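Table cloths and wall marks: frequently asked questions

Last updated 4 January 2021

We rent work tables and black cloths to small studios, craft groups and market sellers. These are the questions which come to us most often by mail. If your question is not answered, please write to Lenka Kubíček at the Rustonent desk.

Which cloth should I order for a table against a wall?

For most people cloth 631 is enough. It covers the top and hangs a little in the front. Cloth 694 is longer and goes almost to the floor on three sides, so it is better if you keep boxes under the table. Both are black and both have the same weight.

Can I get the cloth in another color?

At the moment only black. We had a gray one until last May, but it showed every drop of coffee and we stopped ordering it.

How do I put the cloth so that the back edge is straight?

Start at the back, not at the front. Pull the table away from the wall, let the cloth fall a hand's width behind the edge, and push the table back slowly. Then smooth from the middle to both sides with flat hands. If you begin from the front, the back edge will be lower on one side and you will have to do everything again.

The cloth came with fold lines. May I iron it?

Yes, on low heat and from the inside. Please put a thin cotton towel between the iron and the cloth, otherwise you get shiny places which do not go away. Steam from a distance also works. A few soft creases are normal after the cloth has been in the bag, and most of them become weaker after one night on the table.

How do I wash it?

Cold water, with a liquid soap such as Tenside, and no softener. Wash it alone the first 2 times. Hang it over a rail to dry — please not in the dryer.

My black cloth collects lint. What helps?

A sticky roller, used in one direction only. A damp rubber glove is also good and costs less.

There are marks on the wall behind my table. Will they come off?

It depends on the mark. A gray smudge on smooth paint usually comes from hands, bags or chair backs, and it can be wiped. Take a soft sponge with warm water and one drop of soap, wipe lightly and dry at once. If the mark has a shape like a line or a band, it is often a scuff, and then a melamine sponge is better. Try it first in a corner, because it can leave a shiny spot on matt paint.

What about very small white specks?

On a pale gray wall they can be chips in the paint, small drops of filler or only dust. Wipe first. If the speck stays, touch it with the point of a fine brush and a little wall paint. For our own rooms we use Rácz interior paint, shade 2064, but you should of course use the paint you already have.

How clean must the wall be before I return the room?

Faint smudges and small specks, such as on this gray wall behind a black cloth, are normal use and we do not charge for them. We charge for holes, tape residue and marks from pens.
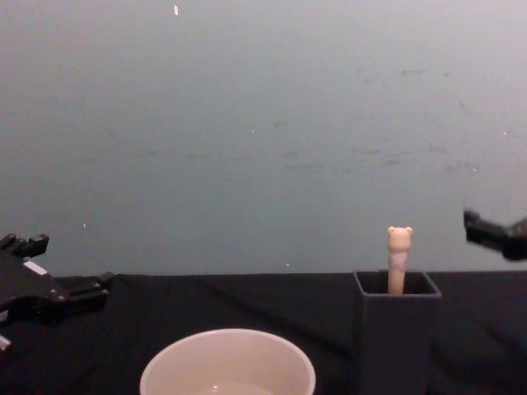
Can I fix something to the wall?

Please do not use nails or strong tape. Melix hooks are allowed if you take them off slowly, pulling down along the wall.

What if I damage the cloth?

Tell us before you send it back. A small burn or cut can often be moved to the hidden side, and we will only ask for the price of the repair.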